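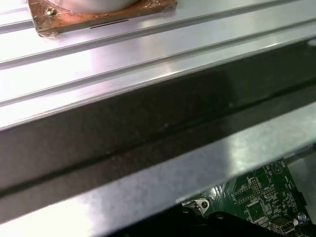
Copper plate on top of the extrusion, board visible lower right

Copper-colored base plate on aluminum extrusion: leave the foil edges or trim?
Asked 2022-12-12

I have a Relard bench frame with a square copper-colored plate on the ridged top face. There is a brass screw near one corner. The plate edges are ragged, like foil or tape. A green PCB sits lower down, past the side of the metal. Should I trim the edges or leave them?

2 answers

Answer 1
Leave them unless they lift. If they do, cut back 2 mm with a new blade and press down with a plastic card. Cover the board first. Loose conductive foil on a populated PCB can short it. Power off before cutting.

Answer 2
Trim it. I did mine in April, no issues. Also wipe the grooves, dust collects there. Gindum sells 10 mm copper tape if you need to redo a corner.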